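Falness School of Surgical Skills
Unit 4: Instrument suturing and knot tying
Handout for participants – revised 24/08/2022

4.1 Purpose

This handout accompanies the practical session on interrupted suturing with two articulated instruments. Participants are expected to have completed the Unit 3 exercises in needle handling and to have read the Neltira laboratory rules before attending. The session is supervised by Bendik Nygård.

4.2 Needle position

The needle is to be grasped on its body, a little behind the midpoint and clear of the swage. Grasping at the swage weakens the join and may bend the needle. The tip is not to be held at any time, as even light pressure from the jaws will dull it.

The needle should meet the wound edge at a right angle and be driven along its own curve by rotation of the wrist. A straight push enlarges the entry hole and tears the margin.

4.3 Passing between instruments

Once the needle has cleared the tissue, it is transferred in the following order:

The holding instrument brings the needle to the centre of the working field.
The receiving instrument approaches with its jaws closed and opens them only when they are beside the needle.
The receiving jaws close fully.
The holding jaws release.

At no point should both instruments be open while the needle is in the field. Participants who lose sight of the needle must stop and report it to the supervisor.

4.4 Thread management

Most delays at this stage arise from the thread. Loops standing above the field are acceptable provided that they do not cross the shafts. Before each throw, the tail should be drawn down to a short, visible length – long enough to grasp, and no longer. Thread must not be gripped with the tips except at the portion to be trimmed.

4.5 Spacing and tension

Knots are to be evenly spaced and laid to one side of the wound line. The edges should touch without blanching or puckering. A closure that is too tight is marked down in the same way as one that gapes.

4.6 Assessment

The practical is marked out of 96. Participants have up to 12 attempts, recorded in the Plakgate logbook and signed by the supervisor on each occasion. Reassessment is held in April. 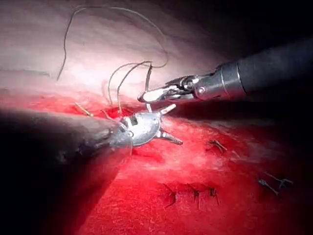

Hammad Kazmi asks that 4.5 also mention the order of placement, as his group was taught to put the first stitch at the middle of the wound and then halve each remaining gap, and found the spacing far easier to judge that way.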